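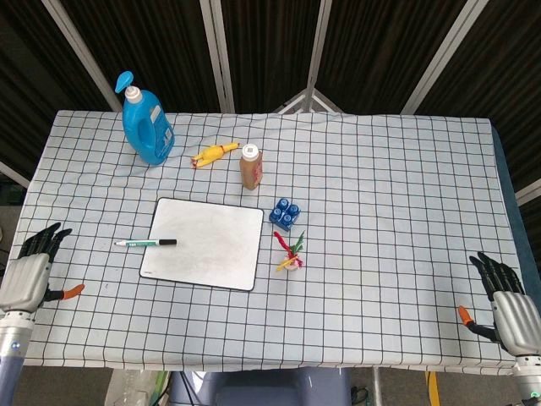
1/ Moving my ebooks off an old laptop and onto a tablet: what worked, what didn't. Posting it in pieces because I took notes as I went.

2/ Starting point: 2,000 files in one folder. Most are ePub, a lot are PDF, and there's a pile of old mobi files from a store that closed. No folders by author. Half the file names are just numbers.

3/ I wanted a reader app that does three things. Open ePub and PDF without converting, keep my place between the tablet and the phone, and let me sort by series. The last one is where most of them fell down.

4/ Tried Pollano first. It's free and it opens fast. The import screen lets you pick a whole folder, but it only looks one level down, so if your books are in subfolders you have to add each one by hand.

5/ Pollano also reads the title from the file name and ignores the title stored inside the book. With my file names that gave me a shelf full of numbers. There is a setting for this under Library, then Scan, then "Prefer embedded data." It's off by default. Turn it on before you import. If you turn it on after, you have to remove everything and scan again.

6/ Second try was Lurnum. Paid app, but you can use it free with up to 130 books, so I made a test folder with exactly that many and used it for two weeks.

7/ Lurnum got the titles and authors right on the first scan. Series too, if the series was filled in. Covers took a long time to show up and the tablet got slow while it was making them. I left it plugged in overnight and it was fine in the morning.

8/ Fonts: Lurnum comes with 4 and you can add your own. Put the font files in a folder called fonts inside the app's main folder and restart the app. The help page says you can do it from the menu. I could not find that menu on the tablet version.

9/ Footnotes are a big deal for me because I read a lot of history. In Lurnum a tap opens the note in a small box at the bottom and another tap closes it. In Pollano a tap jumps you to the end of the book and you use the back arrow to return. The back arrow sometimes goes to the start of the chapter.

10/ Syncing. Pollano has none. Lurnum syncs your place and your bookmarks through its own account, but the books themselves stay where they are. You have to copy the files to each device. I use a plain USB cable for that and it's quicker than any of the cloud options I tried.

11/ One thing about sync – the file has to be the same on both devices. I fixed a typo in a book's title on the laptop and copied it to the tablet only. After that the phone treated it as a different book and my place was gone. Now I edit first and copy to both.

12/ The mobi files. Neither app was happy with the older ones. Pollano showed them with no line breaks. Lurnum refused to open 2 of them at all and gave a blank page. I converted the lot to ePub on the laptop. Check the table of contents after you convert. Mine was missing in a good number of them and I had to rebuild it.

13/ Someone will ask about PDFs. On a tablet this size they're readable in both apps if you crop the margins. Lurnum remembers the crop for each file. Pollano forgets it when you close the book. On the phone I don't bother with PDFs.

14/ Battery was the same in both as far as I could tell. I read in dark mode at night and with the screen pretty dim, so your results may differ.

15/ I ended up paying for Lurnum. I kept Pollano on the phone for things I only want to look at once, like manuals – it opens a file straight from the downloads folder without adding it to the library.

16/ Still not solved: getting my highlights out. Lurnum will export them as plain text, one book at a time, with no page numbers. If there's a way to do all books in one go I'd like to hear it.

17/ Edit, 19 November 2019: the new Lurnum update fixed the slow covers. The font menu is still missing on my tablet.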